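The Old Tower Gets Opened Up

7/25/25

Hello again from the messy end of Birkness! Last month I promised I'd write about what to do with an old desktop computer, and then I got eleven emails asking me about printers instead (I'm ignoring those, sorry, printers and I are not on speaking terms). So let's talk towers.

I have a soft spot for the old black ones. You know the kind, heavy as a sack of potatoes and full of air inside. My first one lived under a desk in Grarnside for years and I never once looked in it. When I finally did, there was a gray felt blanket of dust over everything and a dead moth by the fan. I was so embarrassed that I vacuumed the whole room as well.

Anyway, if you've got one in a closet, go get it. Unplug it, hold the power button down for a few seconds, and lay it on its side so the motherboard is at the bottom and you're looking straight down at it. People try to work on these things standing up and then wonder why the screw they dropped went under the power supply! On its side, with the panel off, you can reach pretty much everything, and your neck will thank you.

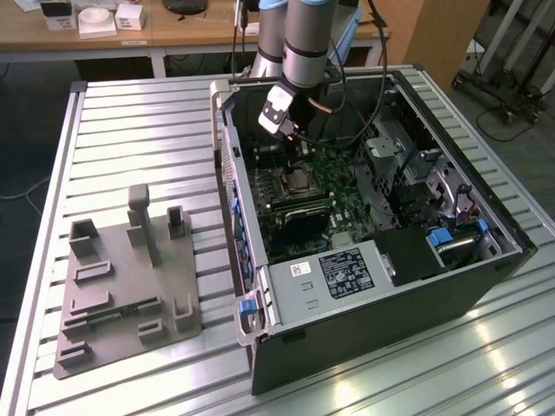
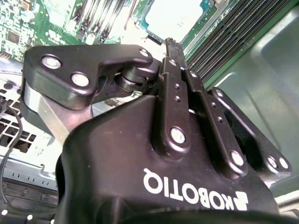
The green motherboard, with the computer's side off.

Once you're in, take your time and figure out what's what before you pull on anything. The power supply is the big metal box with the label on it, and that one you leave shut, always, even if you're curious. I mean it. The drive cage is where the hard drive usually lives, and it's the part I care about most when a computer is on its way out the door, so please take the drive out and keep it (or wipe it properly) before you give the rest away. Anqi Meng wrote to me in December to say she'd found 3,000 family pictures on a drive she was two days from dropping off at recycling. Three thousand! She's copied them all now and I'm told there are a lot of birthday cakes.

Cards and memory come next. Take a phone picture first so you know where everything went. Cards have a screw at the bracket and often a little catch at the far end of the slot, and if it feels stuck, it's nearly always the catch. Memory sticks have clips at the ends. Push the clips out and the stick pops up by itself, which I still find very satisfying.

The processor I'd leave for last, or just leave. If you do want it out, take the cooler off gently with a bit of a twist, and have a cloth handy for the old gray paste, which gets on everything you own. Mine got on a cushion. Don't ask me how to get it off a cushion.

Cables go in a bag with a label. Screws go in an egg carton, one cup for each part you took off. I've bought two proper magnetic trays over the years and I still go back to the egg carton.

The Grornstead drop-off is taking towers and laptops again, drives out please, and no big old tube monitors this time. Next month I'll get to keyboards, and I'd love to hear what you've found under yours.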